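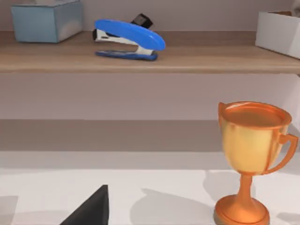 What do you get with the Inetti tabletop simulation pack? A set of ready-made scenes, a library of household objects and a task editor, all for one arm and one gripper.

I've been running it for a month on the office workstation. The license is $300 a year for a single seat. Trisby sells the same pack with phone support, and I didn't need that.

The object library is the best part. Trophy cup, stapler, tissue box, Rubik's cube, potted plant. Sizes are easy to change and the shadows look right to me.
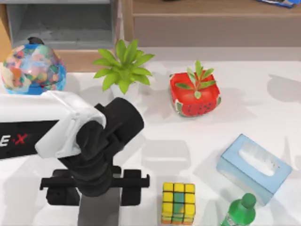

Setup took me 35 minutes, most of it downloading. The manual skips the step where you set the table height, so do that before you load any objects.

I ran 2000 episodes overnight with no crash. At 3000 it slowed down a lot and I had to restart. Support says a fix is coming in December.

Export is weak. You get one file format and the camera names don't carry over. I wrote a short script for it.

I'll renew for one more year. Next I'm trying the Bondcombe kitchen add-on and will post numbers when I have them.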